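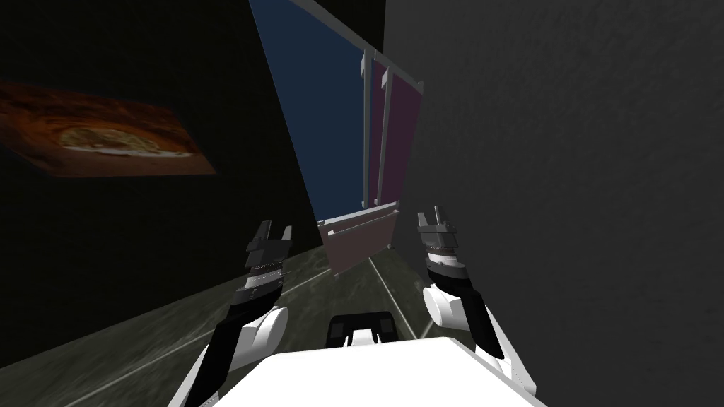

Ankit Nishad: Reopening this one. With the Telico controller loaded, the left gripper stops short of the door handle and then times out. The Garg controller doesn't do it. Same cabinet, same start pose. Can you compare the two before we pick one for Iltville?

Reply from Tulitora support

I ran both in the simulator, 1,000 attempts each, 2,000 in all, using the cabinet with the blue door. Garg logged 782 successful pulls. Telico logged 400. Nearly all the Telico failures have the same error, "target not reached", and the arm is still trying to move when the timer runs out.

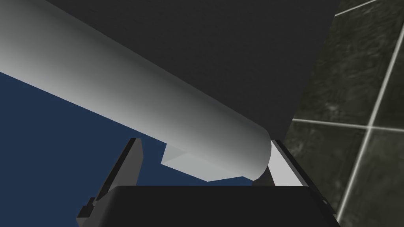
First I suspected the finger opening, so I set it to the same value in both config files. No change. Swapping the wrist camera feed for the head camera made Telico slightly worse — I have put it back.

The next thing I checked was the approach path. Telico plans both arms together even when only one has a job, and it keeps a wide margin from the walls. In a passage this narrow that leaves it very little to work with.
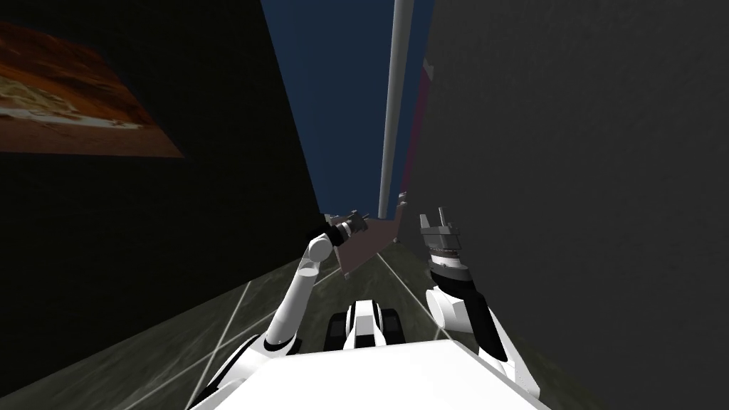
Garg plans each arm separately and parks the spare one. I turned on single-arm planning in Telico, cut the wall margin by half and restarted a short batch. The timeouts have dropped but I don't have a full count yet.
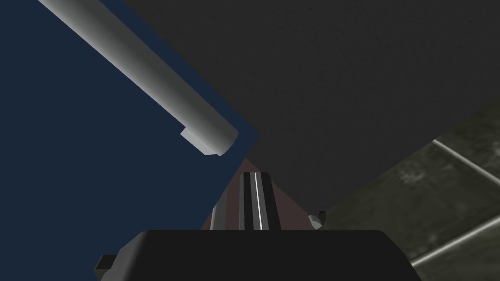

Wrist view, gripper below the door handle.

Still to do: full batch with the new margin, then the drawer. Please don't change the shared config before Saturday. Ticket stays open, priority normal.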